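Home Talks Speakers Past Meetups Contact

Speaker notes – "What happens after you tap Report"
Monday slot, town services track

Okay, hello everybody, hi. I'm Ademir Tavares and I look after the resident app for Rusau. If you've never been to Rusau, it's a small city with a big river and a lot of storm drains, and I know more about those drains than I ever planned to. (Wait for people to sit down. Don't start the drain story yet.)

So the app is called Sketunlow. Yes, I know. The name was picked before I got there and I've stopped fighting it. It lets people report a pothole, a dead streetlight, a missed trash pickup, that kind of thing, and it sends the report to whichever department has to deal with it. Raltex built the first version for us and they still host it.

What I want to talk about tonight is the part after you tap the button. We spent a whole year making the button nice – bigger, greener, a little buzz on your phone when it goes through – and people tapped it, and then they heard nothing for weeks. We had 641 open reports sitting there last October. Some of them had been fixed! The crew had gone out, patched the hole and driven home, and the report still said "Received."

(Slide: the old status screen. Let it sit there a second, people usually groan.)

Why did that happen? The crews had a paper sheet in the truck and the app had its own list, and the two met up once a week when Ronaldo Leite sat down and typed one into the other. Ronaldo is very fast, but he also has vacations. When he took two weeks off, the whole city looked broken on the map.

We tried giving every crew a tablet. I was so excited about the tablets! They came with 12 required fields per job, and you had to fill those in with gloves on, in the rain. After the first month the tablets lived in the glove box and the paper was back. 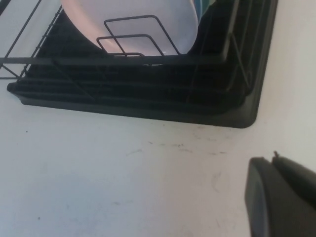

The second try was a lot smaller. We cut the crew form down to one question, which is "Is it done?", and two buttons, yes and not yet. Everything else can wait until somebody's back indoors. I think of the statuses like dishes at home now: you've got a plate standing in the rack, and anyone who walks into the kitchen can see where it's got to without asking you. That's all I want from a status. A resident should be able to look at a report and know which stage it's in, and so should the person answering the phone.

We went down to 5 statuses, by the way, from a list so long that two of them meant the same thing. Ask me later which two, the argument was great.

(Drink water here. Last time I talked straight through and lost my voice by the questions.)

Now the drain story. A man on Ueda Street reported the same blocked drain eight times, because every time it rained he figured we'd lost the last one. Each report went in as a new job. So a crew would go out, find a drain that had just been cleared, mark it "no problem found," and the poor guy would get a message telling him his drain was fine while he was standing in a puddle. The real trouble was farther down the pipe. When we finally put his reports together on one page, the drainage team spotted the pattern over a cup of coffee.

So now the app shows you what's already open near you before you send a new one, and you can just add yourself to it. You get the same updates as the first person. Duplicates dropped a lot, and the phone line got calmer too, though Mondays are still Mondays.

Things that still bug me: photos upload slowly on older phones, the map pin likes to land in the river, and we don't have a good answer for people who don't use a smartphone. They can call, and the call gets typed in as a report, but they don't get updates unless they call again. We're testing text messages for that. If your city already does this, please come find me at the break, I'd love to steal it.

(If there's time, show the crew form live. If the wifi is bad, skip it and go to questions.)

Related talks
Paying the water bill online: what we changed
Open data for small cities
Getting the bus timetable onto one page
Who answers the city inbox?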